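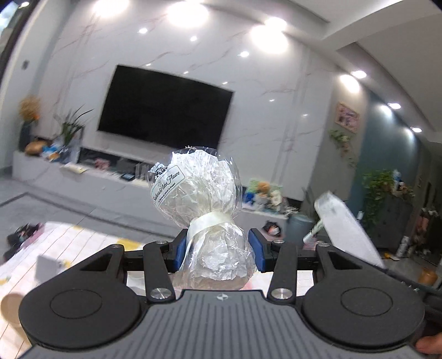
Handling Work, Progress to Date

Home | Projects | Reports | Contact

May 24, 2018
By the Kerier project office

Since March the Prinura project has logged 2,167 picks, 178 of them on wrapped bouquets. Film and ribbon are still the hardest items: the blue pads must hold the sides without crushing the paper.

At the Nakpan packing site, staff on the gift line no longer lift every order by hand. Two packers moved to checking and labeling and got 30 hours of paid training each. No jobs were cut. Some packers say the new work is easier on the wrists but slower, and they want a say in the shift plan. We agreed to that.

Still open: pad wear, and pay grades for the new checking role. The remaining funds will go to training at Weteo.

Contact the project office | Copyright Kerier | Back to top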